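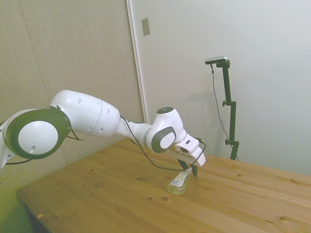

Figure 5. A small clear bottle lying on its side on the pine table, label too small to read at this distance.

4.2 Bottles that end up on their sides

I'll admit this is the part of the Holstead study I enjoyed most. Adeel Marwat and I went through 1486 entries in the household diaries, and small plastic bottles kept turning up in them — hand gel, travel shampoo, the last bit of something from a holiday in July. People told us they meant to stand them up again and then just didn't!

We sorted the entries by how the bottle was left (upright, lying down, or tucked inside something else). Lying down was the messy group. A bottle on its side with the label round the wrong way got picked up, turned over and put back far more often than an upright one, and our diary keepers found that really annoying. Kamran Siddiqui thinks the small print is mostly to blame, as in Figure 5, where you'd have to bring the bottle much closer to read it. I lean more towards the round shape — it rolls, so people don't trust it near a table edge. The Hornthorpe diaries, which we come to in 4.3, fit his idea a bit better than mine.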